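Small Cartons: Receipt, Flattening and Return
Speaker notes, Wutside stores briefing
September 8, 2018

Opening (allow 2 minutes)

Welcome the group and confirm that everyone has the printed handout. State the purpose of the session: to set out how small cartons are to be dealt with once they have been emptied, from the unpacking bench to the paper and card cage.

Remind those present that the previous guidance was issued in December and dealt only with large outer cases. Small plain cartons were left to the judgement of each store, and practice now differs a good deal between sites.

The present position

Cleltutar received 1,542 small cartons during the last quarter. Most went into the cage half open. A carton in that state takes up nearly as much space as a full one, and the cage has to be collected before it holds a proper load.

Pause here and invite the group to say how cartons are handled at their own site. Do not correct anyone at this stage.

What is meant by flat

Explain that a carton is flat when both ends are open, all the flaps lie in line with the panels, and the body has been folded down along its own creases. Pressing on the top of a closed carton does not meet this standard. The board bends wherever it is weakest, the ends stay partly open, and the carton tends to spring back when the hand is lifted.

Point out the open end and the flap lying out on the floor. A carton left at this stage counts as open for the purposes of the store record.

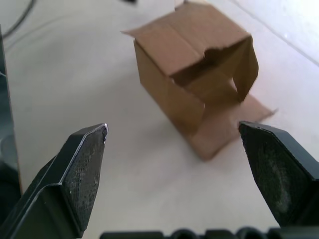

Ntuli wrote in reply to the draft of these notes that the standard was sound but that staff would need to be told what to do with cartons already bent out of shape, as the old creases no longer guide the fold. The point has been accepted. Where a panel has a new crease across it, staff should open both ends fully, turn the carton on its side and press along the nearest original edge. If it will not lie down after that, it may be cut once along the glued seam and opened out as a single sheet.

Handling at the bench

Cartons are to be flattened at the bench and not on the floor. Where a carton has been put down on the floor during unpacking, it is to be lifted to the bench before any folding is done.

Knives are to be used for tape and for the seam cut described above. They are not to be used to take off flaps. Loose flaps fall through the mesh of the cage and have to be swept up by the next shift.

Flattened cartons are stood on edge in the rack, open ends facing the wall. When the rack is full, the bundle is tied and moved to the cage. Bundles should be no more than 90 centimetres long.

Cartons for reuse

Plain cartons with sound corners may be kept for the Cistetti returns. They are stored flat on the lower shelf, with no more than 17 in a stack. Soft or torn cartons go to the cage.

Questions and close

Take questions on the seam cut first. Ask each site to confirm which shelf it will use for returns, and note the answers on the attendance sheet. Collect spare handouts at the door.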